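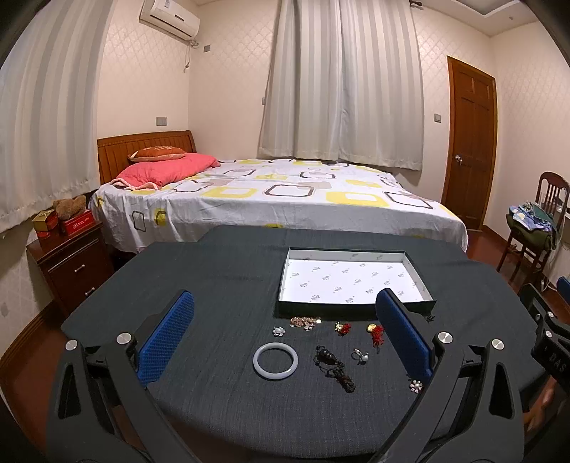
**Salten Pocket Draw, handheld video poker**
Wednesday, July 16, 2025

I have lost money at video poker in airports, on a riverboat that never left the dock, and once in a supermarket in Nevada while holding a bag of lemons. Losing pretend money on a piece of plastic the size of a sandwich seemed like progress.

The Salten Pocket Draw is a single-purpose handheld. It plays Jacks or Better, it plays Deuces Wild, and it plays a third game called Pollock Bonus that I'll get to when I've calmed down. There's no Wi-Fi, no account, no daily spin and no cartoon leprechaun asking for my email address. You put in three AAA batteries, which aren't included, and it gives you 1,000 credits, which are worth exactly what you'd think.

I've had mine since April. According to its own statistics page I have played 3,076 hands, and I would like it noted that many of those were during phone calls I was also paying attention to.

## The paytable

This is the first thing to check on any video poker machine, real or toy, and most toys get it wrong. A full-pay Jacks or Better machine pays 9 for a full house and six for a flush, per coin, and it's the version the strategy charts in books are usually written for. Cheap handhelds tend to pay eight and five, or some arrangement a factory made up before lunch.

The Salten pays 9 and six. It's right there on the screen, in type you can read without tilting the thing toward a lamp. Straights pay four, three of a kind pays three, two pair pays two, and a pair of jacks or better gives you your bet back along with a small beep of pity. The royal flush gets its proper bump when you bet five coins, so you can practice playing max coins and feel the correct amount of dread about it.

Deuces Wild is less generous than the best version you used to find on casino floors, but it's a table I've seen in real places and I can live with it. The manual prints both paytables in full. It also spells "straight" two different ways.

## Buttons

Five hold buttons under five cards, a deal/draw button on the right, bet one and bet max on the left. They click. They click enough that my household has asked me to play in another room, and then asked me to close the door.

I had an Itex handheld before this one, and its rubbery hold buttons liked to register twice, so you'd hold a card and un-hold it in the same press and then throw away your pair of kings. I've had that happen on the Salten only when it was my own fault. The word HELD shows up over each card in good solid black letters, and there's a half-second pause after you press draw, long enough to say a word you shouldn't, not long enough to change your mind.

One complaint. The bet max button also deals the hand, same as on a casino machine, and it sits right where my left thumb rests. I have bet max by accident more times than I have ever done it in front of a real slot attendant. Purists will call this realism.

## Coach mode

Here's the reason to buy it, assuming you need a reason. Hold down the deal button when you turn it on and you get coach mode. Make a play that isn't the best one and the machine stops you, flashes the cards you should have kept, and waits for you to press deal to show that you've taken it in.

It doesn't explain itself. It just flashes. If you keep a low pair over four cards to a flush, it flashes. If you hold an ace kicker with your pair of queens for luck, it flashes, and it's correct, and you feel like you've been caught eating over the sink.

My first couple of evenings were mostly flashing. I had played this game for years and believed I was decent at it. What I was, apparently, was a person with a deep emotional attachment to inside straights. By the time I got to 2,000 hands the flashing was down to the fussy stuff, mostly whether to hang on to a suited ten with a jack or with a queen, and I'd stopped keeping kickers.

You can turn on a gentler version that waits until the hand is over and then shows you the mistake. I found that worse.

## Pollock Bonus

Pollock Bonus is Salten's own game. It's Jacks or Better with a random "splash" that turns one card in the deck into a wild card after the draw. It sounds fun for as long as it takes to read that sentence.

The trouble is that coach mode doesn't work with it, the paytable is shortened across the board to pay for the splash, and the wild card seems to arrive mainly when you're holding a hand it can't help much. There's a tune. You can't turn off the tune without turning off all the sound. I played it long enough to be fair to it and then a little longer out of spite.

## Screen and batteries

The screen is gray LCD with no backlight. Outdoors it's lovely. On a couch in the evening you need a light on, and in bed you need a light on and a forgiving partner. Hearts and diamonds are outlined and spades and clubs are filled in, and it took me a while to stop mistaking diamonds for hearts when I was tired. I threw away a made flush this way. Coach mode flashed.

I'm still on the first set of batteries. The machine keeps your credits and stats when it shuts itself off, but the manual warns that you lose everything when you change the batteries, so my record is on borrowed time. Given my record, fine.

## Compared with the Hellow

The obvious alternative is the Hellow Casino Handheld, which costs a bit less and has more games: blackjack, a slot, keno, something with horses. I borrowed one for a weekend. The color screen is nicer. The blackjack doesn't let you split, the video poker pays eight and five, and the horses all run at the same speed until the last second, when one of them doesn't. It has no coach mode. If you want to kill time at a gate, it's the better toy, and a child could enjoy the horses.

If you plan to sit down at a real machine at some point and would like to lose more slowly, get the Salten.

**Good:** full-pay Jacks or Better, strict coach, buttons that do what you pressed.
**Bad:** no backlight, stats vanish with the batteries, bet max placement.
**Ugly:** the tune.

Four stars out of five. I took one off for Pollock Bonus and would have taken another, but then I hit four aces on the bus.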